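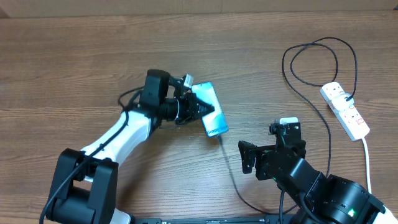 Switching from judo to no-gi at 38 – what should I work on first?

Posted by Theerawat Chaiyaporn, 17 September 2024

I did judo for most of my twenties and got to brown belt, then stopped when work got busy. In August I joined a gym called Malluner that only runs no-gi submission grappling, plus one MMA class that I don't plan on taking. I train twice a week and could maybe manage a third session.

My problem is that nearly everything I know starts with a grip on a sleeve or a lapel. Without the jacket I end up leaning on people and pushing them around by the neck until one of us gets tired. My best throw was tai otoshi and I can't get it to work at all. Seoi nage is worse, because if it fails I have given up my back, and people there are very good at taking it.

On the ground I can hold side control and that's it. I keep turning face down when I'm in trouble, which was fine in judo because the referee would stand us up. Now I just get choked.

I have two questions. Which throws carry over without a jacket, and should I spend my limited time on those or leave standing alone for a while and work on the ground? I'm 180 lb if that matters, and my left knee is not great. There is a small in-house tournament at the end of the year and I would like to enter the beginner bracket if they let me.

Baiba Lukoševičius

I made the same change, a bit younger than you. It took me the better part of a year to stop reaching for a collar.

Throws that carried over for me were uchi mata from an overhook, o goshi and harai goshi from an underhook, and kouchi gari and ouchi gari from almost any tie. Foot sweeps still work well, since a lot of no-gi people stand with a heavy front foot and don't expect them. Tai otoshi can be done with an overhook and a wrist, but the timing is different, and I would leave it out for now if your knee is bad.

What you need before any of that is a way to hold on. Learn these ties in this order:

Underhook, with your head on the same side and your forehead against their jaw or temple.
Overhook, with the hand pulled tight to your own chest.
Two-on-one, both hands on one arm, chest close to the shoulder.
Collar tie, elbow down.

Pummeling is the drill for the first two. Ask a partner for five minutes before class. It's dull and it works. Do it with light pressure at first and keep your hips closer than feels natural. Judo players who lose the jacket tend to stand too upright and too far away, and then they get double-legged. That happened to me every round for a month.

You also need one answer to a leg shot. A plain sprawl, then get behind. Don't try to be clever with it. If leg attacks were already out of the rules when you were competing, you probably have no reaction to them, so have someone shoot on you slowly until your hips go back without thinking.

As for time, I would split it. If your gym starts rounds from the knees, you won't get much standing practice in class anyway, so ask for one round on the feet at the end. The rest should go to the ground, and the first thing to fix there is turning face down. When someone passes, turn toward them, get your elbow and knee together, and put your guard back. If you do go to your knees, stand up or come up into their legs. Don't stay there.

Margus Krūmiņa

just pull guard. you're 38 with a bad knee, why are you throwing people

Vija Tamošiūnaitė

I mostly agree with Baiba but would put more weight on the ground for the first few months. I coach a beginner group, and the former judo people in it do fine standing after a few weeks of pummeling. The trouble starts when they land the throw and don't know what to do next.

Here is what I would ask of you. Finish every throw in a position you can name. In judo you can let go once the person is flat on their back. In grappling they roll through and you are underneath. Keep the overhook or the head as you go down and settle into side control before you try anything.

Watch harai goshi and uchi mata in this. If you throw yourself along with your partner, you will roll past them and they will end up on top. It also puts a lot of weight on whoever is underneath, so in the gym stay on your feet or put a knee down (the right one in your case).

For the knee, talk to your coach about leg locks before you spar with people you don't know. Most beginner brackets don't allow heel hooks, but open mat is another matter. Tell your partner at the start of the round. Tap early if your foot is trapped and you don't understand the position. Please don't try to spin out of it.

On the tournament, ask the organizer now how they treat judo rank. Some events let a brown belt enter as a beginner and some move you up a level, and people get annoyed if it comes out on the day.

Theerawat Chaiyaporn

Thanks. I did the pummeling before class last night and it already felt less like pushing a car. I asked about the tournament and they said judo brown belts go in intermediate, so I will probably wait a year. Margus, I did try pulling guard and got passed straight away.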